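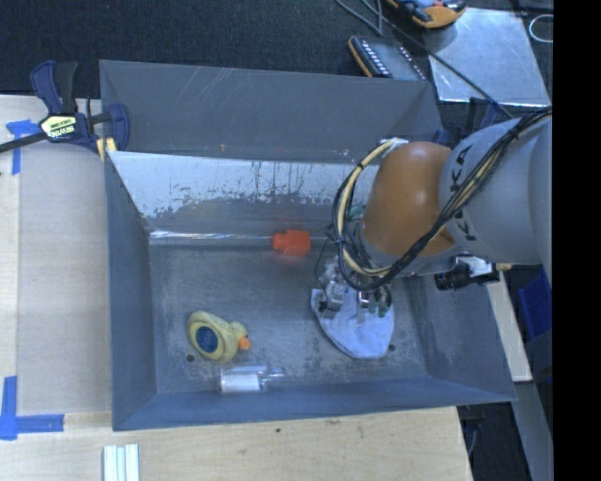 Scrap metal drop-off moves to Torvik Road in October

2022-09-07

If you've got an old water heater sitting behind the garage (we've got one, and it's been there long enough for something to nest in it), you'll want to read this before you load up the truck. Starting in October, the metal drop-off in Geruvora leaves its spot behind the fairgrounds and moves out to Torvik Road, on the lot where the feed store used to park its trailers. Same idea, new gate, new hours, and a few new rules I had to ask about twice.

I drove out there last week to see how it was coming along. The fence is up and the gravel is down, and there's finally a proper turnaround so you don't have to back a trailer out into traffic. Anyone who has tried that at the fairgrounds with a line of cars behind them knows why I'm excited about gravel!

Ronja Öberg runs the site for Drolum, the company that has the town's metal contract. She walked me around the lot for the better part of an hour, in boots that made mine look silly, and answered everything I could think of.

First, what it costs. Dropping off plain scrap stays free for people who live in town. That covers bed frames, bikes, gutters, pots and pans, swing sets, lawn chairs with the webbing cut off, washers, dryers and stoves. Fridges, freezers and window air conditioners will cost $18 each, up from $15, because somebody has to pull the refrigerant out of them before they can go anywhere. The fee goes up the day the new site opens, so if you've got a dead freezer in the basement you can still save three bucks by hauling it to the fairgrounds this month. (I realize three bucks won't cover your gas. I'm just telling you.)

If you live outside town limits you'll pay $20 a load, whatever's in it. That one is brand new, and I've already heard from a couple of readers out past the reservoir who aren't happy. When I brought it up, Öberg said the fairgrounds site had been taking in a lot of material from outside the contract area and the town didn't want to keep paying to move it. "I understand people being annoyed," she told me. "If I lived one road over the line I'd be annoyed too."

Bring something with your address on it. A utility bill works, and so does a driver's license if it's current.

Now the hours. The fairgrounds drop-off has been open mornings only, and I've griped about it in this space before, so I was glad to hear Torvik Road will stay open until 6 in the evening on weekdays. Weekends it'll be 8 to noon. It'll close for the same holidays the library does. Once the days get short they may pull the weekday closing time back to 5, depending on whether the lights are in by then. The poles were lying in the grass when I was there.

You can also book a time, which is the part that got the most groans when I mentioned it at the diner. The town is using Pustix for it, the same service that handles campsites at the lake. Booking is optional for a normal carload. It's required if you're bringing a trailer or anything that takes two people to lift. You pick a slot, you get a text, you show the text at the gate. No smartphone? Call the town office and they'll put you in by hand, and Öberg says the gate will have a printed list every morning.

I tried booking a pretend trailer load on my phone to see how bad it was. It took me three tries, mostly because it kept wanting a campsite number. The woman at the town office laughed when I called and said that field is coming out before October. Until it does, you can leave it blank and hit continue a second time.

A few things they won't take at the new place, since the old list was pretty loose and people had gotten used to that:

Propane tanks of any size, even empty ones. The hardware store swaps the grill kind.

Paint cans with paint in them. Dried out is fine, lids off.

Anything with a gas tank that hasn't been drained. That means mowers, tillers, snowblowers, the works.

Car batteries. These used to be okay at the fairgrounds and now they're not, and I couldn't get a straight answer on why. The auto parts places in town will still take them.

Fencing is allowed but has to be rolled and tied. I asked what happens if it isn't, and Öberg just looked over at a heap of old chain link by the fence for a while.

Now for the question I got most, which is picking. Plenty of people around here have brought home a perfectly good wheelbarrow from the fairgrounds, and I have a patio table I won't be giving back. At Torvik Road there'll be no taking things out once they're dropped off. What there will be is a swap shelf by the gate. If you think somebody could use what you've brought, you leave it there on your way in, and anybody can take it home until the end of the week.

The swap shelf was Tyra Sandberg's doing. She teaches welding at the high school, and she'd been getting most of her practice steel out of the fairgrounds pile with a handshake agreement that went back years before Drolum came in. When she heard about the no-picking rule she called the town and then kept calling. Her class gets its own rack too, off to the side, for flat stock and angle iron and pipe. If you have any of that, tell them at the gate it's for the school. She'd love shorter pieces in particular, anything the kids can carry in one hand. She doesn't want galvanized, thanks, on account of the fumes.

"I'd have bought it if I had to," Sandberg said when I reached her between classes, "but then we'd be making one thing a semester." Last spring they made the bike racks outside the post office, which I lean on constantly and have never once thanked anybody for.

What happens to the fairgrounds lot? It goes back to being parking. The fair people asked for it, and I'm told the last day for drop-off there is the final day of September, closing at noon like always. Please don't leave stuff at the gate after that. Last time the site shut down for a week we ended up with a piano frame and a row of water heaters along the road, and it took forever for someone to come get them.

Speaking of which, ours is going in the truck this weekend, nest and all. I checked, it's empty.

Questions about fees or proof of address go to the town office. Trailer bookings for October open on Pustix next week.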